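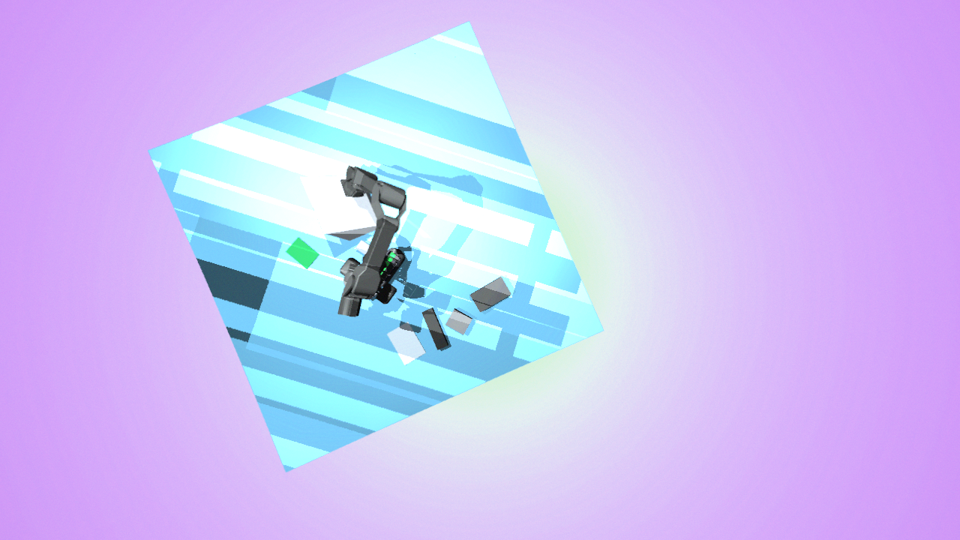
July 17, 2018

Slept badly again, so this will be a grumpy one.

I have now done two weeks of the sleep plan and I want to get down what I think of it before the enthusiasm of other people gets into my head. The plan is the one from the Mellovton booklet, which half of Drillham seems to own at this point. It was lying on the counter at the dentist. It was in the break room. My sister-in-law mailed me a copy with a sticky note on it, and I already had one.

The idea is that you pick a bedtime and a wake time, keep to them no matter what, and write everything down. Coffee, dinner, lights out, how many times you woke up, how you felt on a scale that goes from a frowning moon to a smiling moon. After that the sleep is supposed to sort itself out. The booklet promises up to 2 extra hours a night, and I notice it says "up to," which would also cover no extra hours, or the eleven minutes I may have gained if I'm generous with the arithmetic.

My trouble is with the writing down. I lie there at one in the morning thinking about what I will have to put in the box. Then I look at the clock so that I can be accurate, and once I have looked at the clock I am awake. Last night I saw 1:10, 2:35 and a little after four. Before the plan I had no idea when I woke up. I just woke up, turned the pillow over and went back under. I was a bad sleeper in peace.

The booklet has an answer for this on page 154 (it is called a booklet, I don't know why, it is as thick as a phone book used to be). It says that some people "resist the log" in the early days and that resistance is a sign the plan is working. I read that twice. If I sleep well, it's working. If I sleep badly and complain, it's working. I would like to sell a product like that. I'd sell umbrellas, and when people got wet I would tell them it was a sign.

Also no naps. I miss naps more than I thought I would. There used to be that soft half hour after lunch on my days off, with the fan going and the neighbor's radio on the other side of the fence. Yesterday I spent it standing at the sink so I wouldn't sit down. I cleaned the drain basket. I cleaned the drain basket for a long time.

Went over to Tollitness in the afternoon to return the weighted blanket. The woman at the desk asked what was wrong with it and I said it was hot and heavy. She said it was supposed to be heavy. I said yes, I understood that, and it was still heavy. She took it back without an argument, which makes me think she hears this a lot. I didn't see one person buying a blanket, but the returns shelf behind her was full.

Spent some of the refund on tomatoes and a bag of ice.

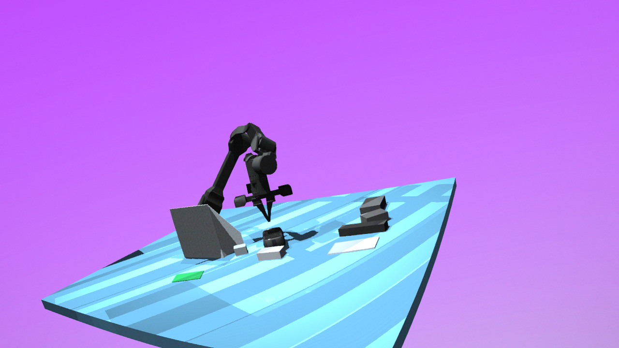

A black robot arm over a striped blue tabletop, purple behind.

I will be fair, because I know I'll read this back in September and want to know if I gave the thing a chance. There are parts I don't mind. Moving dinner earlier is fine. I have less heartburn, and it's pleasant to have the dishes done while it's still light out. Taking the phone out of the bedroom is probably right too, though I could have come up with that on my own and so could anybody. The fixed wake time is hard, but I saw the sun come up over the Lacerda lot three mornings running and it was pretty, all that chain link gone pink. I wouldn't get up for it on purpose.

What I don't believe is the rest. I don't believe the moon scale. I gave myself a middle moon on a morning when I felt fine and a smiling moon on a morning when I felt awful but was proud of myself for getting up. There is a chart in the back where you add up your moons, and mine goes steadily upward, and I am more tired than when I started. If I mailed that chart in they would print it.

I don't believe the tea either. It tastes like a hay barn. It is mostly a way of making sure you get up once in the night, and then there's a box for that.

My mother slept 7 hours a night her whole life and never kept a log of anything except the car mileage. I asked her once how she did it and she looked at me like I'd asked how she managed to swallow. You lie down, she said. I've thought about that a lot these two weeks, mostly between two and three in the morning.

Anyway. I said I'd do a month and I'm stubborn, so I will probably do the month. But I am changing the terms. The clock goes in the hall, facing the wall. The log I'll fill in at breakfast by guessing, the way I suspect everybody does. And if I fall asleep on the couch tomorrow after lunch I am going to let it happen and leave that box blank.

It's 9:40 now. Lights out is supposed to be 10:15 and I'm yawning already, so naturally I have to sit here and stay awake for another thirty-five minutes to stay on schedule. Need to remember the trash, and to call about the gutter before it rains.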